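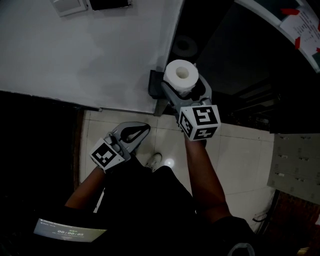

Trurby, 25 Jul 2024

How to start seeds in toilet paper rolls

I started my first batch of cardboard pots in February a few years back, with a bag of seed mix and a shoebox of empty tubes I'd been saving for no good reason. I've done it every year since, and I still get excited when the first green loops push up through the soil! If you've been paying for plastic trays or peat pots, give this a try. The tubes cost you nothing, they're deep enough for roots that like to run, and the whole thing goes in the ground with the plant.

And yes, you can do it in July. Right now is a great time for kale, broccoli, fall peas and the last round of beans, so don't put the idea away until next spring.

What you'll need

Empty cardboard tubes
Scissors
Seed-starting mix (plain potting soil works if you sift out the chunky bits)
A waterproof tray with sides at least two inches high
A spray bottle
Seeds
A pencil

I used 500 ml of water to dampen enough mix for one small tray, but brands vary a lot, so add it a splash at a time.

Saving up the tubes

Ask your family to drop the tubes in a bag in the bathroom instead of the trash. In our house we had 40 by the end of winter, and that filled two trays. Paper towel tubes work too - cut each one into three. Pull off any paper still glued to the outside. It holds water and goes fuzzy with mold before anything else does.

Skip tubes that have a shiny coating or heavy printing on them (gift wrap tubes are the usual problem). They don't break down nearly as well.

Making the pots

1. For deep pots, leave the tube whole. For lettuce, basil and other shallow growers, cut it in half.

2. At one end, make four cuts about an inch long, evenly spaced, so you have four flaps.

3. Fold the flaps in one after another, tucking the last one under the first, the way you'd close a moving box. Press the bottom flat on the table.

4. Stand the pots in your tray, folded end down. Pack them snugly so they hold each other up. If you have a gap left over, wedge in a crumpled piece of newspaper.

You can skip the folding completely if the tray is full and you don't plan to move anything until planting day. Some gardeners swear by open bottoms. I fold mine because I'm always shuffling pots around the windowsill and I got tired of sweeping up dirt.

Filling and sowing

Tip the seed mix into a bucket and wet it before it goes anywhere near the pots. You want it to clump when you squeeze it, with only a drop or two running out. Dry mix floats when you water it, and your seeds float right along with it (ask me how my first carrots ended up in one corner!).

Fill each pot to the top, tap the tray on the table a few times, then top up again. Use the blunt end of the pencil to make a hole. Peas and beans go down an inch, kale and broccoli a quarter inch, and lettuce seed just gets pressed onto the surface.

Two seeds to a pot is plenty. When both come up, snip the weaker one with scissors. Don't pull it, or you may drag its neighbor out too.

Watering

This is where most people have trouble, me included. Cardboard wicks water out of the soil and into the air, so the pots dry out faster than plastic. They can also get soggy at the base if they sit in a puddle. Pour a little water into the tray in the morning, let the pots drink for twenty minutes, then pour off whatever is left. In between, mist the tops whenever they look pale.

A bit of white fuzz on the outside of the tubes is common. Mine gets it every single year and the seedlings have never cared. Let the tops dry slightly, open a window, and give the pots a little breathing room if you can do it without them tipping over.

Green slime is a different matter. It means things are too wet, so cut back on the tray watering for a couple of days.

Planting out

Plants are ready when they have two sets of true leaves, or when you see roots poking through the bottom. Set the tray outside in the shade for a few hours a day for a week first. In summer, do this in the early morning - afternoon sun will cook a tender seedling.

Dig a hole a little deeper than the pot. Soak the pot well, unfold or tear off the bottom flaps, and set the whole thing in. Now for the step that made the biggest difference for me: tear away any cardboard that would stick up above the soil. A rim left in the open air pulls moisture up and away from the roots, and it dries as hard as a board.

Fill in, firm gently, and water well.

What grows well this way

Peas, beans, sweet peas and sunflowers are the stars, because they hate having their roots disturbed. Corn does nicely too. Squash is fine as long as you plant it out early, before it outgrows the tube. I don't bother with tomatoes or peppers. They stay indoors too long, and the cardboard is falling apart by the time they're ready.

If you have tubes left over at the end of the season, rip them up and throw them in the compost. They balance out all those wet grass clippings beautifully.

Posted by Marina Rallis
Filed under: Seeds, Vegetables, Kids can help
11 comments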